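5.3 Soft goods: towels and bed linen

The household tasks in this study were divided in two groups. The first group has objects with a fixed shape, such as cups, boxes and bottles, and its results were given in Section 5.2. The second group has cloth. We treat it separately, because the errors are of another kind and the usual measure of success tells less about them.

All demonstrations were recorded with hand-held grippers. The operator carries the gripper by hand and does the chore at normal walking and working speed, and no robot arm is present in the home. The policy is trained on these recordings and later runs on an arm with the same kind of jaws. In total the Plesis set contains 1,889 demonstrations, of which 932 are cloth tasks. From these we kept 700 for training. The remaining ones were used for validation or were removed when the cloth left the view for too long.

The homes were all in Puvthorpe and were lived in at the time of recording. We asked the residents not to prepare the rooms. Bedrooms were therefore recorded with coats on the hooks and bags on or near the furniture, and the bedspread was left in whatever state the resident had left it. We consider this important. In our earlier laboratory work at Plaltgate the cloth was always placed on a gray table, and a policy trained there learned quickly to find the towel by its edge against the gray. In a bedroom this clue is often missing.

The clearest case is a towel on a bedspread of nearly the same color. Figure 7 shows a pale pink towel of terry cloth held above a pale pink bedspread with fine ribs. For a person there is no difficulty, as the loops of the terry and the ribs of the bedspread look different at once. For the segmentation model the two surfaces were often joined in one region, above all where the bedspread had its own folds. A fold in a bedspread and the edge of a towel give a similar shadow, and the model had been trained mostly on contrast of color. We tried to correct this by adding texture features at a finer scale. It helped in still views but less during motion, when the fine texture is blurred.

A second difficulty is what the jaws hold. Two narrow fingertips close on one point of the cloth, and all the rest is free. In the same figure the towel is bunched between the fingertips in a thick twisted roll, with one part hanging below the jaws and another part standing above them. From such a state the corners can't be known directly. A human operator manages this without thinking, by shaking the towel, by laying it down and looking again, or by sliding the fingers along the hem. Our policy has learned the first two actions to some degree. Sliding along the hem it has not learned at all. We believe the reason is that the gripper gives no signal of force to the policy, and so the policy can't tell between a hem and a simple wrinkle once the jaws are closed.

The question of how to count success must also be discussed. For rigid objects we counted a grasp as successful when the object was lifted and stayed in the jaws. If the same rule is applied to towels, the policy looks very good, because nearly any closing of the jaws on terry cloth lifts something. But a lifted towel is not a folded towel. Róisín Breathnach, who reviewed the task definitions for us, pointed out that a hotel or a hospital laundry would accept only the last step, and that a person at home is perhaps less strict but still wants to have a flat pile at the end. Following her comment we report three stages for each cloth trial: cloth lifted, two neighboring corners found, and folded result accepted by a rater who didn't see the trial itself. Most losses happen between the first stage and the second. When two corners were found, the fold itself was seldom the problem.

There is one more kind of error which we didn't expect to be so frequent. The jaws sometimes took the bedspread together with the towel. In a still picture after lifting this is hard to notice, especially if the bed was already rumpled. It became visible only when the arm moved away and a part of the bedspread rose also. We have added a check in the Pan controller, which stops the upward motion if cloth outside the expected region begins to move. The check is slow and makes the trial longer, and in some homes it stopped the arm for a harmless movement of the mattress cover. In November we made the threshold lower for soft mattresses, with mixed results.

Figure 7. Towel folding task on a bed, recorded with the hand-held gripper. The towel and the bedspread are both pale pink.
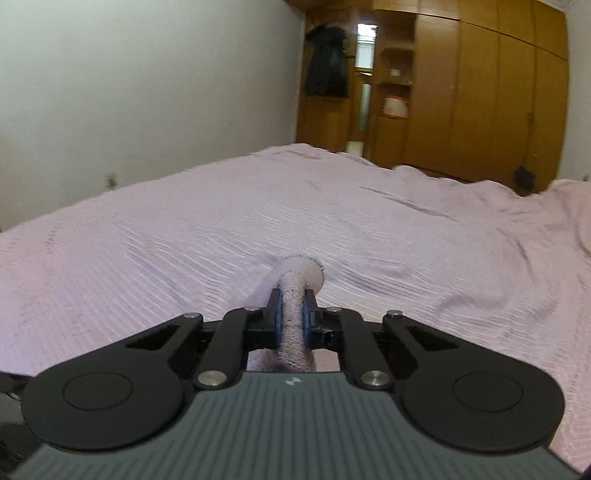
Time should be mentioned as well. Our operators folded a hand towel with the gripper more slowly than with bare hands, and the arm was slower again than the operators. For a resident who waits beside the bed this is not useful yet. For a task which may run while the home is empty, the speed matters less, but then the machine must recover alone when it drops the cloth on the floor, and the present policy does not do this reliably. We return to recovery from dropped objects in Section 6.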